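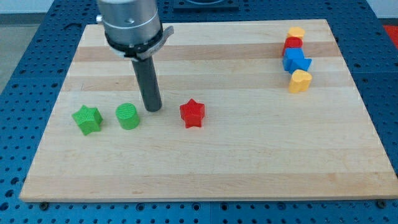 Last updated: August 21, 2021

I get asked about printing toy shapes for little ones more than anything else on this site, so I've finally put my method in one place. We're making chunky shape blocks — a star, a round one and whatever else you fancy — that will stand up by themselves and survive being dropped down the stairs.

Draw your shapes first. I do mine flat, as a simple outline, then pull them upwards into a solid block. For the star, round off the points a bit before you do anything else. I left them sharp on my first go back in January and they were horrid to hold. The green star in the photo has the softer points and I wouldn't go back.

The round one is the easiest thing you'll ever print. Draw a circle, make it tall enough to grab, done. Start with that if you're new to all this!

Now the size. Please make them big. Anything a small child could get into their mouth is a choking hazard, so measure before you print and go up a size if you're in any doubt at all. Mine are for older children and for grown-ups to play sorting games with, and they stay on a high shelf when the toddler cousins visit.

Slicing next. I set the infill to 16 per cent, which gives a block with a nice bit of weight to it without eating the whole reel. Print with the flat face down on the bed. You'll get ridges up the sides and a criss-cross sort of pattern on top of the round one, and I leave all that alone. It gives fingers something to grip, and sanding lime green plastic just makes it look chalky (ask me how I know).

For colour I went with a bright lime green from Breltau. I've tried the Stisis one as well and it was fine, a bit stringy between the points of the star. If you get strings, drop the nozzle temperature a touch and have another go before you start fiddling with every other setting. I once changed five things at once and had no idea which one had sorted it.

Once a block has cooled, pop it off the bed and run a fingernail round the bottom edge. There's usually a thin lip of squashed plastic there. A craft knife takes it off, but go gently and cut away from yourself.

Then check that they stand up. I use a big butcher-block style board for this, as it's flat and pale and the green shows up a treat against it. Line your shapes up, give the board a little nudge and see who wobbles. A wobbler normally means the bottom has curled at a corner, so print that one again with a brim round it.

Wipe them over with warm soapy water before anyone plays with them. Keep them out of the dishwasher, and don't leave them in a hot car either. I've got one very sad, bendy star in a drawer from doing exactly that.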